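Consumer Packaging, Unit 4: Small Containers
Course handout, September 2022
Instructor: Siamak Parsa

Read this before the sorting session. You will work in pairs at a round table with a few small household items: bottles, jars, a gum box and a thin plastic bag.

Sort by closure first, then by body. A screw cap, a flip top and a push-on lid count as separate groups even when the containers are the same size. Write down the cap color and the body color separately — students often record only one.

Small containers and an orange bag on the white table 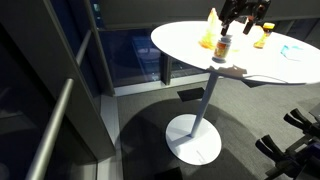
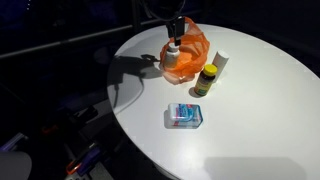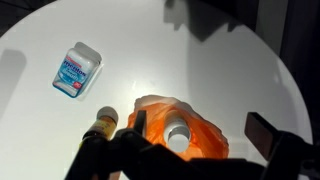
Film and bags go on a separate sheet. Do not flatten a crumpled bag before you have noted its color, because folded film looks darker than a single layer. Tinted bottles have a similar problem. Hold the bottle up to the light, then put it against white paper, and record both readings.

Labels: copy the brand name only if you can read it in full. Otherwise write "label present" and the main colors.

For the worksheet, use the Beviva and Seken catalog pages in the reader. Question 9 refers to the Zateck closure chart, which is on the back of the second sheet. Leave the weight column blank for now — we will fill it in together in the next unit.

Worksheets are due at the start of Unit 5.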